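Minutes -- Celter Street Community Garden, general meeting
10 February 2025

Chair: Kavitha Bhat. Notes: Z. Wilczyńska (typed up fast, corrections to me pls)

Apologies: the Górecki family, both plot holders from the Buma end.

**1. Last minutes**
Accepted. One change -- the hose reel was bought by the garden, not donated.

**2. Money**
Balance $1,095 after the water bill. Plot fees still owing from a few people, Kavitha to ring them. Shed insurance due in July, want 300 put aside for it now so we don't get caught like last year. Agreed.

**3. Water**
Long one. Tap at the north end dripping again. Finix quoted for a new fitting plus labour, more than most of us expected. Zdzisław reckons it's only the washer and will have a go first. If still dripping by next meeting, accept the quote.

Watering hours: before 10 in the morning or after tea. No sprinklers left on unattended. Somone asked about drip line on a timer -- fine on your own plot, check with neighbours if it crosses the path. 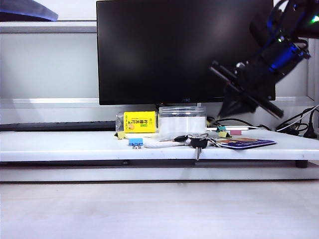
Tank: gutter on the shed needs clearing before it will fill properly. Leaves and half a bird's nest in there. Ladder is at Kavitha's.

**4. Compost**
Bay 2 is ready to use, help yourselves, one barrow per plot to start with. Bay 1 too wet, needs straw or cardboard. No more citrus by the bucketload please. Rats mentioned. Disagreement over baits -- several against because of the neighbour's dog. Left at: mesh under the bays, no baits, look again in autumn.

**5. Plots**
Corner plot by the gate overgrown, holder has moved away. Offer to next on the waiting list. Raspberry canes coming up in the path, whoever's they are, dig them out.

Discussion of colour for the shed door. Green or leave it. Left it.

**6. Seed swap**
Saturday idea dropped, clashes with the school fete. New date to be set by email. Labels on everything this time, inc. variety if known. Zdzisław has spare garlic and broad beans.

**7. Other business**
- Gate padlock sticking, graphite not oil
- Good fork missing, orange handle, check your sheds
- Mulch delivery: Kavitha to get price from Celter Landscape, report back
- Key list is out of date -- email Z. if you have one

Closed early, light going. Next meeting at the garden if dry, otherwise Kavitha's carport.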